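Unit 4: Skin Preparation and Base Products
Course handout, Makeup Foundations, evening group
Instructor: Vendula Michalík

Read this before Wednesday's class. Bring a clean towel, your own mirror and the product log from Unit 3. The practical starts at the stations, so have your hair tied back and your hands washed by then.

4.1 What a base is made of

Most liquid foundations are emulsions: water and oil held together by an emulsifier, with pigment spread through them. The pigments are mainly titanium dioxide (white) and three iron oxides (red, yellow and black). Every skin shade in a range is a different ratio of those four. When a shade looks gray on a deep skin tone, there is usually too much white in the mix for that person. When it looks orange, check the red and yellow.

The ingredient list tells you a good deal. Ingredients are listed in order of weight down to one percent, and below that in any order, with colorants allowed at the end. If water is first and a silicone such as dimethicone or cyclopentasiloxane is second or third, treat the product as a silicone-and-water formula. If there is no water near the top, it is a cream, stick or oil base and will need powder on most people.

You don't need to memorize chemical names for the written test. You do need to be able to pick out water, the main silicones, glycerin, common waxes and the colorants on a label.

4.2 Primer and foundation together

Pilling is the small rolls of product that come up when you rub or press a second layer. Common causes:

Too much product in one layer.
The layer under it has not set.
A thick silicone primer under a very watery foundation.
Sunscreen applied right before the base, then rubbed.

Wait a few minutes between sunscreen and primer. Use a pea-sized amount of primer for the whole face and keep it off the brows. Press the foundation on with a damp sponge if you see it start to roll. Do not add more product to fix it. Take that area off with a cotton pad and start over.

In the February group, Tavion Dunleavy tested the same foundation over three primers, one on each of three models, and got pilling on only one. His log did not record how long he waited between layers, so we could not say if the primer was at fault. Write down your waiting times.

4.3 Undertone

Undertone is the cast of the skin under its surface color. We use four words in this course: cool, warm, neutral and olive. Depth is separate. A very light skin can be warm and a very deep skin can be cool.

The vein test is popular and not very reliable. Use it only as a first guess. The better method is to put three stripes on the lower jaw, blend the edges slightly, wait, and see which one disappears. Many foundations darken a little as they dry, so don't decide while the stripe is fresh. Look at the neck and chest as well as the face. If they are different colors, match to the neck unless the client asks for something else.

Olive is the one most often missed. It looks warm next to a pink shade and cool next to a golden one. If both a warm and a neutral stripe look too orange or too pink, try a shade with a little green or add one drop of a blue mixer to a yellow one.

The practice kit from Kovura has 12 shades. Numbers below 113 are the light range, 113 to 207 the medium range, and anything above 207 the deep range. The letter after the number is the undertone. These codes belong to that maker only and tell you nothing about another brand's numbers.

4.4 Tools

Flat brush: thin, even coat. Can leave streaks on dry skin.
Buffing brush: medium to full coverage. Works fast. Can lift a layer that has not set.
Damp sponge: sheer to medium coverage. Takes up some of the product.
Fingers: good for creams, which soften with warmth.

Synthetic bristles are the better choice for liquids and creams. Natural hair soaks up liquid and is harder to get clean. Keep natural hair for loose powder if you use it at all.

Wash foundation brushes after every client. Use a mild soap, hold the head down so that water does not run into the ferrule, squeeze, reshape, and dry flat with the head over the edge of the counter. Sponges are not shared. Each student brings their own for practice on classmates.

4.5 Light for matching

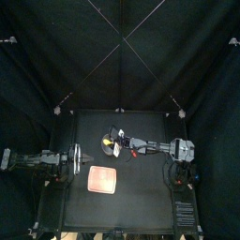 Shade matching goes wrong more often from bad light than from a bad eye. Ordinary warm bulbs add yellow, so a pink shade looks neutral and you pick one that is too cool. Store lights can be green. Use daylight from a window, facing it, with no direct sun, or a lamp marked 5000 K or close to it with a high color rendering number. Walls matter too, because a painted wall throws its color onto the cheek nearest to it. Dark fabric hung on the sides and overhead, in soft folds like a tent, reflects very little onto whatever is being worked on, and a black tabletop does the same from underneath. At home, a black towel on the table and a dark sheet behind the chair will get you part of the way. Take off bright scarves and put a gray or white cape on the model.

Check the match twice, once at the station and once by the window in the hall. Write both results in the log, even when they agree.

4.6 Practical exercise

Work in pairs. Ayane Yokoyama and Samuele Caruso will pair with each other again, as will anyone else who did not finish Unit 3.

1. Clean and moisturize the model's face. Note skin type.
2. Stripe three shades on the jaw. Wait, then choose.
3. Prime one half of the face only.
4. Apply foundation to both halves with the same tool.
5. Compare the halves after an hour and again at the end of class.

Ask the model about allergies before opening anything. If there is stinging or redness, remove the product with cool water and tell me.

Hand in the log sheet before you leave. Kazuhiro Hirano has the spare sheets and the key to the kit cabinet, room 2205.

Reading for Unit 5: the chapter on concealer and color correction, up to the section on tattoos.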